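Prernon Produce Services - Dumport Packing Site
Workplace Inspection Checklist: Automated Fruit Handling, Bench 2
Inspection date: 2026-10-03
Ratings: S = satisfactory, A = action required, N = not checked

1. Work area and bench

1.1 Tabletop clean and free of juice or crushed fruit before start-up. S
1.2 Both arms secured at the base, no movement when pushed by hand. S
1.3 Exposed wiring at the arm bases protected from splashes. A
Comment: Wiring at the base is open to the bench. Covers to be fitted before the December intake.
1.4 Loose packaging kept clear of the grippers. A
Comment: Clear bags are part of the task and will be on the bench while fruit is handled. Staff are not to reach in to straighten a bag unless the arms are stopped.

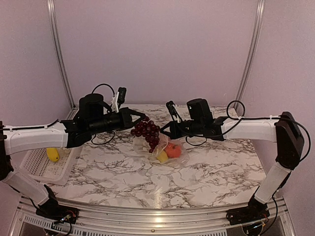
2. Staff duties and training

2.1 All bench staff have completed the Yen induction module. A
Comment: Two casual staff are still to complete it. They may load baskets but may not restart the arms.
2.2 Written duties updated to match the work now done. A
Comment: Position descriptions still refer to hand packing. Staff now spend most of a shift loading, watching and clearing faults. The health and safety representative has asked that this be put in writing, with pay classifications reviewed at the same time.
2.3 Job rotation in place. S
Comment: Watching the bench is limited to 50 minutes at a time. Staff report less wrist soreness but more tired eyes - lighting to be looked at.
2.4 Staff can stop the arms without asking a supervisor. S

3. Handling quality and records

3.1 Gripper fingers inspected for wear and wiped down. S
3.2 Wrist camera lenses cleaned at each changeover. A
Comment: The view is hazy. Add lens cleaning to the changeover sheet.
3.3 Daily pick log kept. S
Comment: Endis log shows 3,047 picks for the last full week and 2,948 for the week before. The log is not to be used to rate individual workers. 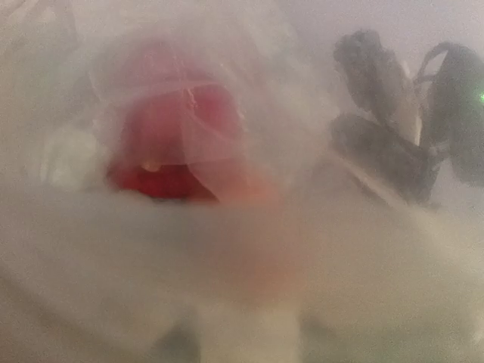 Item 3.2 - Wrist camera view, gripper at right, red item under plastic film.

3.4 Bruised fruit set aside and recorded by hand. N

Re-inspection: when items 1.3, 2.1 and 3.2 are closed. Copy to be posted in the lunch room.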